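27/09/2021

Progress note on the Kullside community kitchen grant

Hi all, I promised you an update before the money for the second half goes out, so here we are. Short version: we're on track, a bit over on groceries, and I'm having a great time!

We've run six of the eight cooking sessions now. July was slow (everybody's away, and the hall was hot as an oven), but the fruit session filled up fast and I had to borrow two extra chairs from the Mendoza bakery next door. People wanted to know how to pick fruit, how to store it and what to do with the bits they usually throw out.
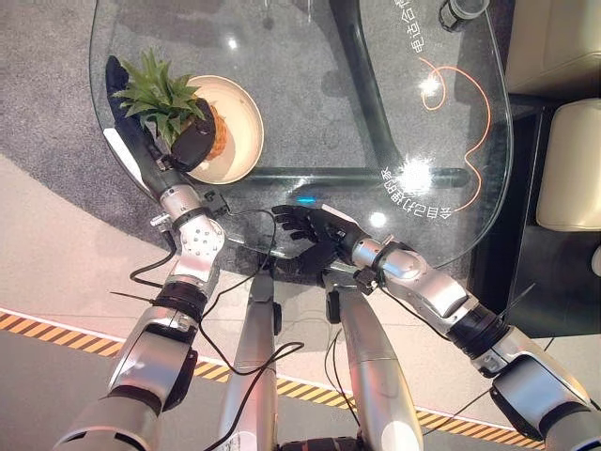

*Pineapple on its plate, leaves still on.*

Money next. The Gonen wholesale order came in higher than I'd planned, mostly the fresh stuff, so I've moved a little over from printing. The recipe cards are now a single folded sheet, and I like them better that way. Dukard still hasn't sent the invoice for the hot plates. I've chased them twice and will keep at it.

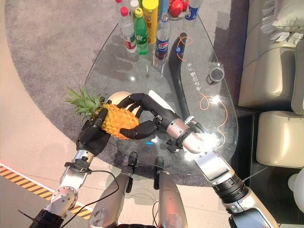 *A whole pineapple, crown and all.*

Still to come are the soup session and the shared lunch. I'd like to keep the lunch free for families if you're okay with that, so please let me know before I print the flyers. Receipts are in the usual folder.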